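Section 4: Setting up the turntable for first play

These steps cover the Dosten belt-drive turntable, with or without the Prollholm dust cover. Allow yourself plenty of table space and keep the packing foam until you have played at least one full record.

Before you start

Check that the shelf is level in both directions. Leave 50 mm clear behind the plinth for the cables. Do not place the turntable on top of a speaker.

1. Lift the platter out of its sleeve by the edges and lower it over the spindle. It should sit flat and turn freely by hand.

2. Loop the belt around the inner rim of the platter. Turn the platter until the ribbon tab shows through the cutout, then use the ribbon to pull the belt over the motor pulley. Remove the ribbon.

Note: A twisted belt makes the pitch waver, most noticeably on piano and slow vocals. Take it off and refit it.

3. Lay the mat on the platter, felt side up.

Fitting the counterweight

4. With the stylus guard on, screw the counterweight onto the back of the tonearm. Release the arm clip and turn the weight until the arm floats level.

5. Return the arm to its rest. Hold the weight still and turn only the numbered ring to zero. Now turn the weight and ring together until the ring reads 2.

Caution: Never adjust the weight with the stylus guard off. The tip bends easily and is not covered by the warranty.
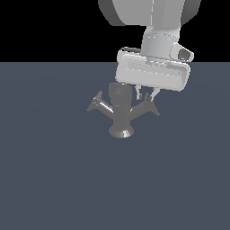 Connecting to an amplifier

6. Plug the red and white cables into the phono input. If your amplifier has only a line input, set the rear switch to LINE.

7. Attach the ground wire to the post marked GND. A steady hum usually means this wire is loose.

8. Connect the power adapter last.

Playing older records

For 45s, place the adapter over the spindle and move the belt to the larger step of the pulley - switch the motor off first. Secondhand albums should be brushed before every play. Replace the stylus after 600 hours.

Spare belts are listed under part 245.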